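Paraskevi Rallis
A small thread about office bins, which I know is not what any of you followed me for, but I have spent most of April thinking about them and I have to put it somewhere. 1/

Paraskevi Rallis
Background for the newer people: I look after the shared floor at Basimdale, which is the office over the old print shop. Desks, partitions, a kitchen corner, a coffee machine with opinions. I order the paper towels, I know where the spare keys are, and since the winter I also do the bins, because our cleaning contract went down to two evenings a week and the bins did not get the message.

Paraskevi Rallis
I didn't mind at all, to be clear! I like a job where you can see you've done it. You walk in and the bins are full, you walk out and they're not. Very few things in my working life have been that straightforward (my inbox, for one, has never once been empty, and I've had it for years).

Paraskevi Rallis
What I was not prepared for was the bags. I went into this believing that a bag goes in a bin and then you have a bin with a bag in it. My mother did it every night of my childhood without looking down, usually while telling somebody off on the phone.

Paraskevi Rallis
My first week I used whatever was in the supply closet, which was a huge roll of blue bags that Margaritis sends us with the paper order. Lovely strong bags. Also much too big. You put one in a little desk-side bin and half of it is in there and the other half is lying on the carpet like a bedspread.

Paraskevi Rallis
So then you get clever and tie a knot in the side to take up the slack. This works until it's time to empty the thing, and then you are kneeling on the floor at six in the evening picking at a knot with your fingernails while someone on the other side of the partition is trying to have a serious call.

Paraskevi Rallis
I asked my friend Orestis Mavromatis, who ran a small hotel for a long time and has changed more bin bags than anybody I know. He was so kind about it. He wrote me back a whole long message, longer than this thread, and I'm going to pass on the parts that helped.

Paraskevi Rallis
First, he told me to stop shaking the bag open over my head like I'm putting out a tablecloth. (How did he know?) Open the mouth with your hands, put your fist down into the bottom corners, and let it fill up with a little air. Then it goes in more or less bag shaped and you aren't fighting it.

Paraskevi Rallis
Second, get the bottom down first. All the way to the floor of the bin. If you start by folding the top over the rim, the bag hangs up there like a hammock, and the first coffee cup somebody tosses in drags the whole thing down with it. I had been doing it exactly backwards, every single bin, for weeks.

Paraskevi Rallis
Third, if your bin has a frame or a ring that holds the bag, use it! Pull the extra through and over the outside, go once around with your hands to even it up, and then do the lid last.

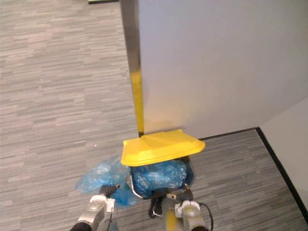 Paraskevi Rallis
The other thing Orestis said was to keep the spare bags folded in the bottom of the bin, under the one you're using. You lift out the full one and the next one is waiting for you. I tried it on 9 bins and I have to say I loved it, right up until a yogurt leaked and I had to throw away three perfectly clean bags that had turned peach flavored.

Paraskevi Rallis
So now I keep mine in my cardigan pocket instead. I look like I'm smuggling something. Twice now I've pulled out a bin bag in the grocery line when I was reaching for my wallet, and the second time it was the same cashier.

Paraskevi Rallis
Someone is going to ask about sizes so let me get to that. Measure around the top of the bin with a piece of string, lay the string flat, and fold it in half. That's how wide your bag has to be when it's lying flat, plus a little extra for folding over. I did this on my lunch break with kitchen twine and felt like a dressmaker.

Paraskevi Rallis
After the string business I ordered the smaller rolls from Brindano. They're thinner than the Margaritis ones, so I wouldn't put anything with corners in them, but for tissues and envelopes and the odd banana peel they're just right. The big blue ones have moved to the kitchen, where they're very happy with all the takeout boxes.

Paraskevi Rallis
I didn't get the box size right, I should admit. I thought I was ordering by the roll and I was ordering by the case, and we now own 666 bin bags. The number was printed right there on the delivery slip, and the delivery man read it out loud to me, slowly, and then looked at me over the top of it.

Paraskevi Rallis
They're stacked behind the coat rack. If you work at Basimdale and you need a bag, for anything, for wet shoes, for a cake, please come and take one. Take a roll! Take one home to your family.

Paraskevi Rallis
Reply to a few of you at once: yes, I do use a bag even in the paper-only bins. I tried going without, and there's always one person with a tea bag. I've never found out who. I'm not trying very hard to find out, either, as I have a feeling it may be me on the mornings I come in early.

Paraskevi Rallis
And to the person who asked about carpets: oh, the carpets. Ours is the gray streaky kind that hides absolutely everything, which is a blessing when you're looking at it and a curse when you're looking for a dropped earring. Staples especially. I go over the patch next to each bin with my shoe before I kneel down, and I'd suggest you do too.

Paraskevi Rallis
If you have lids, wipe the underside when you change the bag. I went months without turning one over. I won't say what was on it, it's nearly dinner time for some of you, but a damp cloth and a drop of dish soap took care of it and the whole corner smelled better by the next morning.

Paraskevi Rallis
Orestis has just seen this and wants me to add that he never said to put the spares in a bin that gets yogurt. He says that was for bedroom bins, and that he'd have thought it was obvious. Noted, Orestis! Thank you, Orestis!

Paraskevi Rallis
Our Cedesitz neighbors down the hall have asked if I'd come and do a bag lesson for their new person, so apparently I'm a consultant now. I've said yes if there's coffee. I'm bringing the string, and I'm bringing them at least a couple of rolls whether they want them or not.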